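Sorting and storing household bottles

Feb 27, 2025

Most utility cupboards hold more small plastic bottles than the household can account for. They accumulate at the back, fall over, and lose their labels. The procedure set out on this page was drawn up by Yaryna Zakharchenko for the Sindcombe flats and has since been shortened. It covers bottles of household liquid with a screw cap, and excludes medicines, glass and anything under pressure.

1. Clearing

Empty one shelf at a time onto a flat surface. Remove bags, film and wrapping before sorting; a bottle under a sheet of plastic is easily missed and easily put away twice. Wipe the shelf with warm water and a drop of washing-up liquid, then dry it fully. Residue left on the shelf will soften paper labels from below.

2. Reading the label

Colour is a poor guide to contents. Makers use the same orange, blue and white plastic for quite different liquids, and a bottle bought abroad may carry no English at all. Turn the bottle until the printed side faces you and read the name of the contents, the warnings and the date. If the language is unfamiliar, look up the printed name before the bottle goes anywhere near a shelf.

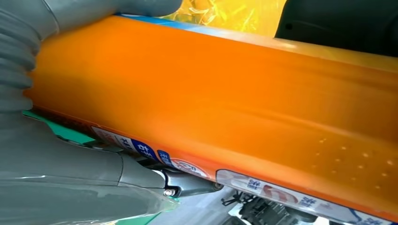
Can a half-full bottle be stored on its side?
Store it upright. A screw cap is made to keep liquid in during handling, and the liner inside it will creep if liquid rests against it for weeks. Where shelf height is short, move the bottle to a lower shelf or a deeper tray.

3. Checking the cap

Turn the cap clockwise until it stops, without force. Overtightening splits thin caps along the skirt. Run a dry paper towel round the neck. If it picks up liquid, unscrew the cap, rinse the threads of both parts, dry them and refit. A cap that still weeps should be replaced with one of the same thread, or the bottle used up first.

Dried product on the threads is the usual cause of a cap that won't seat. Warm water and an old toothbrush will clear it. Do not use a knife.

4. Handling

Grip a bottle by the body, below the shoulder. Lifting by the cap puts the whole load on the thread. Thin-walled bottles should be held lightly when open, as a squeeze will push the level up through the neck. Keep the label clear of wet fingers where possible, particularly if the print is small.
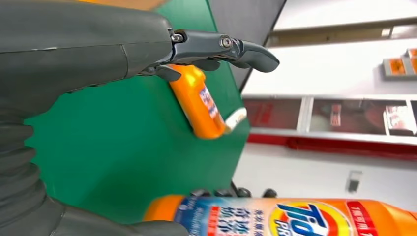
Small orange bottle with a white cap, held by the body.

5. Putting back

Use a shallow tray with a raised lip, one tray per kind of product. The Skundik tray takes two rows of small bottles and can be lifted out for cleaning. Stand tall bottles at the back, short ones in front, labels outward. Acids and bleach go in separate trays on separate shelves.

Write the date of opening on the base in permanent marker. Marker on the side wears off with handling.

6. Interval

Check trays every 4 months and the whole cupboard in July. Anything with an unreadable label goes to the council's hazardous waste point, in its own bottle, capped. Do not decant, and do not combine part bottles even where the contents look alike.

Corrections to Ognjen Popescu, Drurnent page editor.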